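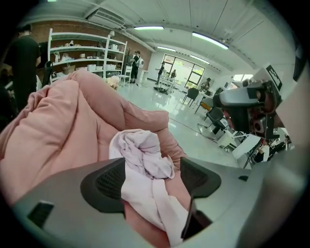
Lavandaria de Ferley reabre com máquinas novas e preços a condizer

A lavandaria self-service Curkar, em Ferley, reabriu a 23 de abril de 2026, após obras que deviam ter terminado em outubro. Lavar um edredão custa agora 9 euros - a secagem paga-se à parte, e demora 55 minutos.

"As pessoas queixam-se, mas trazem a roupa", disse o gerente, Josué Brandão. A cliente Nazanin Shokri confirmou as duas coisas. O cartão de fidelidade dá uma lavagem grátis ao fim de 20, exceto edredões.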